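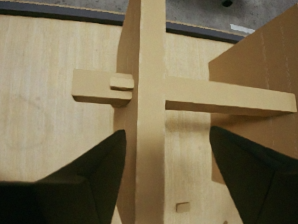 A tan upright post with a crossbar, seen close up in a computer rendering.

Drakmont agate dispute ends with a saw

DRAKMONT, Nov 6, 2023 – The largest agate ever pulled out of Muriithi Creek has been cut in half, settling an argument that had outlasted two town meetings and at least one friendship.

The nodule, a lumpy gray object with the charm of an old potato, was found in June by Thịnh and Hường Đồng, a brother and sister who have been walking the creek bed since grade school. It weighed 53 pounds. Thịnh wanted it cut. Hường wanted it left alone, on the grounds that it was already the most interesting thing in Drakmont and could only go downhill from there.

The Drakmont Rock and Mineral Club took up the matter and did what clubs do. Members voted to cut, then voted to reconsider, then spent most of a meeting on whether guests were allowed to vote. A collector from out of town offered $2,000 for the stone uncut and withdrew the offer after hearing the minutes read aloud.

The job finally went to Chepkoech Laizer, who runs the lapidary shop on Tonton Street and owns the only saw in the county with a blade big enough. She gave the Đồngs one last chance to change their minds, which Hường used.

"I waited ten minutes while they talked in the parking lot," Laizer said. "Then they came back in and he was holding the rock, so I figured that was my answer."

The cut took most of the afternoon. Inside was a band of blue-gray chalcedony, a wider band of something close to the color of weak tea, and a hollow center lined with small quartz crystals. It was pretty. It was also a good deal plainer than the purple interior Thịnh had been promising people all summer.

"It's a nice agate," said Xuân Vi, the club's president, who had predicted mud. "I've seen nicer. I've seen a lot worse come out of that creek."

Geologist Hongmei Tan, who looked over both halves after they were cleaned, said the bands were laid down by silica-rich water seeping into a gas pocket in old lava, and that the tea color most likely comes from iron. Asked whether the stone was rare, she said its size was unusual for the area and then asked if there was any coffee.

One half will go on display at the Vomanent Library, in the case that used to hold the bowling trophies. The other stays with Hường, who has set it on her porch with the cut side facing down.

The club's fall show opens at the grange hall at 10 a.m. on the 18th. Admission is free, and Laizer will be cutting smaller stones for anyone who brings one. Owners are asked to settle any disagreements before getting in line.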